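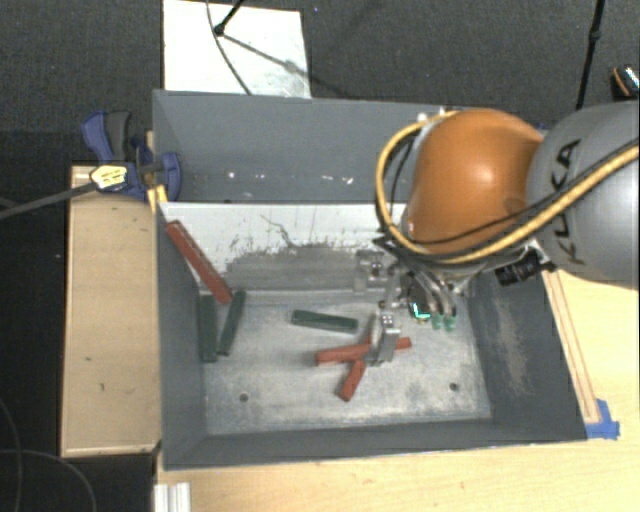

Gripper over the front compartment, red and green blocks in the divided bin.

Kulenell Divided Bin, for robot picking cells
Dark grey, one divider. Metal floor in the front compartment.
In stock at Usdale. Larger orders ship from Ometti, allow 4 working days.

Good practice, please read before ordering

Bin must be fixed. Clamp or bolt, your choice, but it cant move when a finger touches the wall. Recheck after every 50 picks on a new set-up.

Risk assessment is for the whole cell: arm, gripper, bin and parts together. A CE mark on the arm alone doesn't cover you. ISO 10218 is the place to start.

Cables on the arm: leave slack for full wrist travel, no loops that can catch the bin rim. Run it slow first, hand on the stop.

Scratches on floor and divider are normal wear. Sharp edges or lifted metal are not, take the bin out of use. Full inspection every 2,000 cycles, write it down.

Overlapping parts: set a force limit before you let teh gripper push down.

Supplied with 4 rubber feet and the Lumenta check sheet (paper, one per bin). Clamps not included.

Spare dividers: ask Usdale, back in July.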